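Teaching by hand, one clip at a time 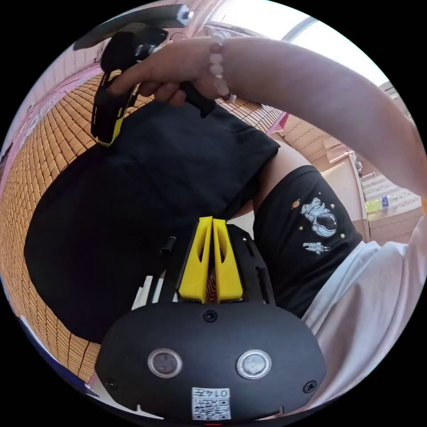 The yellow-fingered gripper up close, with a second hand-held device in use behind it.

I'd been pestering the Nemari project for a chat since March, and when I finally got one it started with a telling-off. "You're holding it like a hairdryer," said the collector I'd come to meet, who has been recording for the Utness group long enough to have opinions about wrists.

The job is easy to explain and fiddly to do. You pick up a gripper, do some household task with it, and the recording goes off to train a model. Her own tally stands at 2126 clips, of which 461 are folding. "I dream in tea towels," she told me. "My sister thinks I've joined a cult."

I asked what makes a bad clip. "Going too fast," she said straight away. "You know where the cup is, so you just grab it. The model needs to see you getting there." She doesn't bin the fumbles, though – if she drops something and picks it up again, that stays in. Tillman, who do the checking, sent back 676 of her early ones, mostly for stopping too soon. "I was livid! They were right, mind."

Does she ever get bored? "Drawers," she said. "I'm sick of drawers." Next month it's zips.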